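Atelier Clirard : le convoyeur vert et la nouvelle salle

Le convoyeur de la ligne 2 a été remonté en novembre dans la petite salle du rez-de-chaussée, côté cour. Il servait auparavant au tri des colis chez Endamum, qui nous l'a cédé avec ses pièces de rechange. Henrique Antunes a repris l'alignement des profilés et Laurinda Neves s'est chargée de la pose des panneaux muraux. Cette page présente le résultat, pour ceux qui n'ont pas encore pu passer.

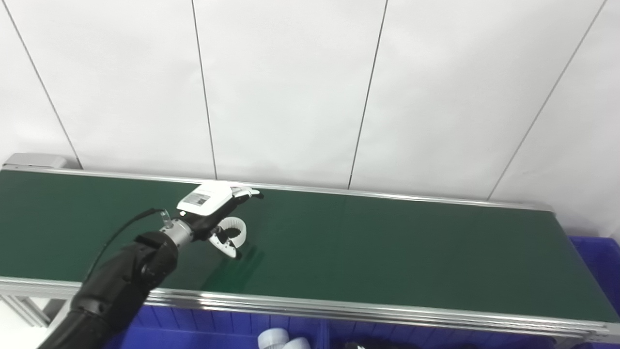
Clirard, novembre. La bande vert foncé, mate, entre ses deux profilés en aluminium. Le capot gris clair ferme l'extrémité gauche. Au fond, les panneaux blancs et leurs joints sombres.

La bande est neuve. L'ancienne, marquée sur toute sa longueur, a été gardée au magasin, étagère 47. Le profilé avant comporte plusieurs rainures parallèles ; Rainer Grube souhaite s'en servir pour fixer des butées latérales, à condition qu'elles se démontent sans outil.

Les panneaux viennent de chez Phetsri. Ils se nettoient à l'éponge humide, sans produit abrasif. Éviter d'y coller du ruban adhésif : les plans et les consignes vont sur le tableau du couloir.

La salle se réserve auprès de Shireen Kekana, poste 61. Prévoir 31 minutes entre deux créneaux pour le nettoyage de la bande et la remise à zéro du compteur. La clé se rend au bureau de Valter Carrilho, ou dans la boîte à côté de sa porte après 18 h.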